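Fish Tank Tips: Do You Need Half the Stuff They Sell You?

Posted 01/05/2024

Walk into any pet store and you'll be told your water needs a bottle of something. Clearer, starter, conditioner, booster. I've kept tanks long enough to doubt most of it. Conditioner for tap water, yes, buy that. The rest can usually stay on the shelf.

Take the "no more water changes" powders. I tried one called Grultik for 5 weeks on my smaller tank. The label promised clean water with no work. My nitrate readings climbed the same as they always had, and I went back to the bucket.

Changing a fifth of the water every week does more than any powder. Match the temperature first, and pour slowly so you don't dig up the gravel. If you're scrubbing algae off the glass, do it before you siphon, so the loose bits leave with the old water.
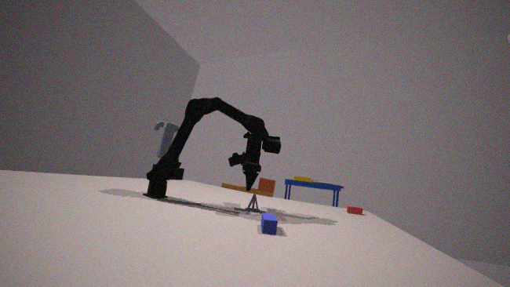
A black robotic arm on a plain, pale work surface.

Filter sponges are another one. The box says replace monthly, and of course the box says that — they sell sponges. Squeeze yours out in a bowl of old tank water and put it back. Don't rinse it under the faucet, as chlorine kills the bacteria you want to keep. I get around two years out of a sponge.

White crust on the lid? Plain white vinegar on a rag, lid off the tank, then rinse it well. The Altness lid cleaner costs several times as much and smelled like vinegar to me anyway.

As for feeding, ignore the "three times daily" line. Once is plenty for most grown community fish. In July, when the room gets hot, I feed even less and leave the lid propped open a crack — not if you keep jumpers, though.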